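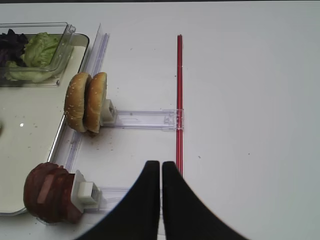 Station 2, fingers open. Buns and sliced meat in their white holders, red rod to the right.

Acceptance checklist: Trureck sandwich assembly kit, trial unit
Site: Hulme test kitchen
Inspector: Nandini Kaimal
Date: 4 April 2018
Supplier: Kinthorpe (sale or lease, they would prefer lease)

1. Emergency stop within reach of operator
PASS. Also within reach of the operator's elbow, as I established twice before lunch.

2. Arm speed limited in shared mode
PASS. Slow enough that I read the whole warranty during one pickup. It's a short warranty.

3. Gripper fingers: no sharp edges, pads secure
PASS WITH COMMENT. Pads are firm, tips are blunt. The manual says to wipe them "regularly", a word I would like replaced with a number before we sign anything.

4. Pinch points labeled
FAIL. One label in the bag, still on its backing. Kinthorpe says placement is at the customer's discretion. The customer's discretion is that the supplier should do it.

5. Clear rails seated, no rocking
PASS. Push down at both ends, then sideways. Rails are see-through, so run a finger along them as well. I found one edge with my sleeve.

6. Rod and clips
PASS WITH COMMENT. Check each collar where it grips the red rod. The brackets should sit level with each other by eye and not swivel under light pressure. A spare collar costs 18 dollars, and I have written to Kinthorpe asking what it's made of at that price.

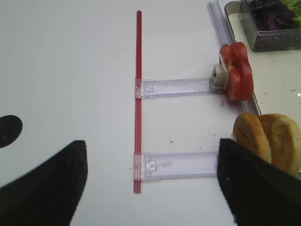
The rod itself is fine. I'd still want a spare on the shelf, as Jendstead had to wait until December for theirs.

7. Holders grip without crushing
PASS. 30 test cycles, all with the replica ingredients that come in the demo box. Repeat with real bread before sign-off. Real tomato too, if somebody else is cleaning up.

8. Work surface clean before start
FAIL. Crumbs on the table near the rails and under the buns. Small ones, but the checklist says clean and so do I. Wipe down and recheck. The kit includes no brush, though it does include a branded pen.

9. Food-contact paperwork supplied
NOT COMPLETE. We got the certificate for the trays. Clips and holders are "to follow". Nothing edible goes near this unit until they have followed.

10. Cables clear of walkway
PASS after rework. Tape is a temporary fix – please don't let it see its first birthday.

11. Manual matches unit delivered
FAIL. Page 139 shows a foot pedal. We don't have a foot pedal. I checked under everything.

12. Cost within approved limit
PASS, narrowly. Quote is $1,610 for the bench kit without the arm. Training adds more than that again, and the trainer wants parking.

Result: HOLD. Items 4, 8, 9 and 11 to be closed by Kinthorpe or by us, as marked. Unit may be run in shared mode for demos with the replica food only. Recheck item 6 after any demo where visitors were allowed to touch things.

Signed: N. Kaimal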